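# Konthorpe repair room to take in old desktop computers

The Lesness repair room in Konthorpe will begin accepting unwanted desktop computers in May, with working parts going into rebuilt machines for local households.

Residents can drop off towers on Tuesday between 2 p.m. and 4 p.m. at the Mulder Street entrance. Laptops, printers and monitors will not be accepted for now. The room has shelf space for up to 30 machines at a time, and drop-offs will pause when the shelves are full.

Each tower is opened and checked at the bench before anything is removed. Side panels come off first, followed by the processor and memory if they are worth keeping. Power supplies are tested separately, and older boards are checked for a dead coin-cell battery — a common reason a computer forgets its date and settings. 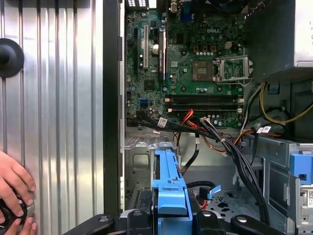
Boards that pass are matched with a processor and memory of the right type. Those with bent socket pins or swollen capacitors are set aside for recycling, along with cables and cases that can't be reused. Bare metal panels go into a separate bin.

Hard drives are handled under a different rule. Owners are asked to remove them at home if they can. Any drive left inside a tower will be wiped at the room using Civlow, the same erasing program used for last year's school collection, and drives that fail the wipe will be drilled.

Rebuilt computers will be offered first to households already on the waiting list. Each one comes with a keyboard, a mouse and a power cord, but no monitor. There is no charge, although people who receive a machine are asked to bring it back when they no longer need it.

Donors do not need to make an appointment for a single tower. Offices with more than four to give away should call ahead at extension 3223 to arrange a time.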